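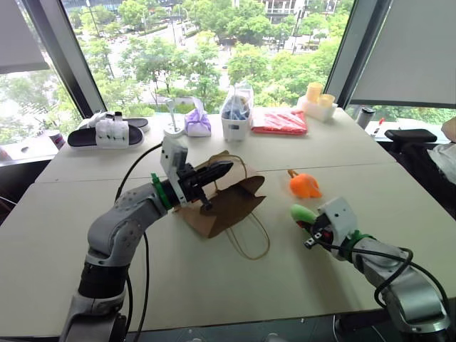 Paper bag on the white table, street side window

2 min read · 14 replies · 3 shares

Prorkidton live set from Lillham – worth it?

zosulton_kid: Full set went up last night. Anyone buying the "recorded in one take" line? The crowd noise sounds pasted in to me.

waxledger: It's one take. I was there with 200 other people and the second drop was that sloppy.

zosulton_kid: Sloppy can be edited too.

Jui-lin Ng: Disagree with both of you. Crowd is real, mix is cleaned up – listen at the Chung remix.

waxledger: Fine, maybe a little EQ. Still not paying for the July show.

We use cookies. Accept / Manage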